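3.2 The desktop tower as a place where parts live

Most writing on computer repair treats the open case as a diagram. The processor is here, the memory is there, and the reader is assumed to own hands of no particular size. Our interest in this section is in the case as furniture: a cramped metal cupboard whose contents were arranged by people who did not expect visitors.

The towers we studied came from an office clearance handled by Strazds, which had 840 of them to get rid of and was pleased to see any of them go. Each was laid on its side on the slatted aluminum bench with the side panel off, as in Figure 4. Laying a tower down turns its walls into floors. The motherboard becomes the ground level, the drive cages become outbuildings, and any screw that gets dropped now has somewhere new to hide.
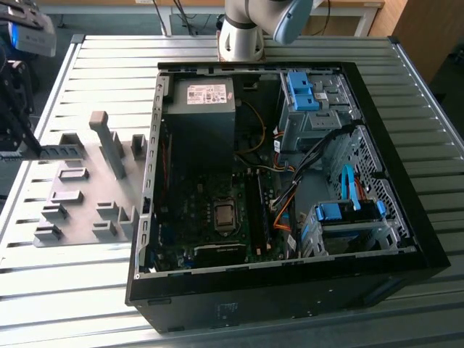 Cables were the main complaint in our interviews, and they deserved it. Of the 29 repair workers who answered the Grurum questionnaire, most named cable routing as the thing they would fix first, ahead of screws, dust and customers. A SATA cable hanging in a loop is harmless until a hand has to pass it. Several workers said they tuck each loop behind the nearest solid thing and apologize to it later. Color helps somewhat - a blue latch or bracket on a drive cage marks a part meant to be touched, in a place where nearly everything else is black, gray or green and gives no opinion.

Memory slots were better liked. They are long, straight and easy to find by feel, and our participants seldom needed to look twice. Processor sockets got more respect than affection. One worker told us he holds his breath over them, a method we did not test.

Figure 4. Bench layout for the teardown tasks, with the tower on its side and the fixture plate at its left.

The fixture plate was the other half of the bench. It is a gray 3D-printed slab with raised blocks and recessed pockets, drawn up at Ziltano over six revisions. The first five disagreed with each other about how wide a pocket ought to be. Small parts need walls around them, and walls need gaps between them, or whatever goes into a pocket stays there as a permanent resident. 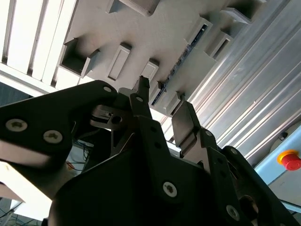 Kianoush Hosseinzadeh

We settled on pockets with low sides and blocks tall enough to push against. The texture of the print was left alone, although Zitine offered to sand it for a price we found educational.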